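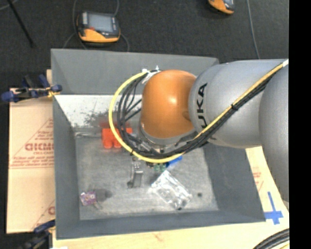
Fig. 1. KUKA arm over a gray bin.

Unit 3: Buying a Used Luxury Coupe Without Selling the House

Reading before class: the Hillari service booklet, both halves. The second half is the one with the prices in it.

1. Depreciation

A big two-door grand tourer loses most of its value while the first owner is still finding the seat memory button. The classic curve is steep, then flat, then (if the car is lucky and people start putting it on posters) slightly up. Used buyers shop on the flat part. Sellers all believe they are on the up part.

The purchase price follows the curve. The parts prices do not. A brake rotor for a car that has lost two thirds of its value costs what it cost when the car was new, and often more. Write this down somewhere you will see it at an auction.

2. Reading the listing

Terms we went over in class:

"Enthusiast owned": modified.
"Recently serviced": oil change.
"Needs minor cosmetic attention": bring a flashlight.
"Priced to sell": has not sold.
"Garage kept": ask whose garage, and whether it had a roof.

Very low mileage deserves a paragraph of its own. Our Moynihan coupe had covered 3,004 miles and the seller was extremely proud of every one. It had also sat for most of its life. Tires age by the calendar, seals dry out, fuel goes stale, and the battery gives up first. We priced the recommissioning work on the board and the mood in the room changed.

3. Paperwork

Look for stamps, but prefer invoices. A stamp says somebody owned a stamp. Match the mileage on each invoice against the one before it, and look hard at any gap longer than 2 years. The Koltville file had a lovely leather folder containing a tire receipt and a parking permit.

Check the title for liens and for a salvage brand in any other state. Do this before the test drive, while you still have judgment.

4. Inspection

Pay an independent shop. Some $800 is fair for a full inspection with a compression test, and the seller's reaction to the idea is free information. Ask for a cold start. If the hood is already warm when you arrive, come back another morning.

Panel gaps on the Diltitz were uneven from the factory, so compare left to right before accusing anyone of a crash.

For next time: pick one live listing, translate it into plain English, and estimate the first year's running costs. Insurance counts. So does parking.

Recent handouts
Unit 2: Dealer Fees and Where They Come From
Unit 1: Leasing, Slowly
Sample Inspection Checklist
Worksheet: Total Cost of Ownership
January Reading List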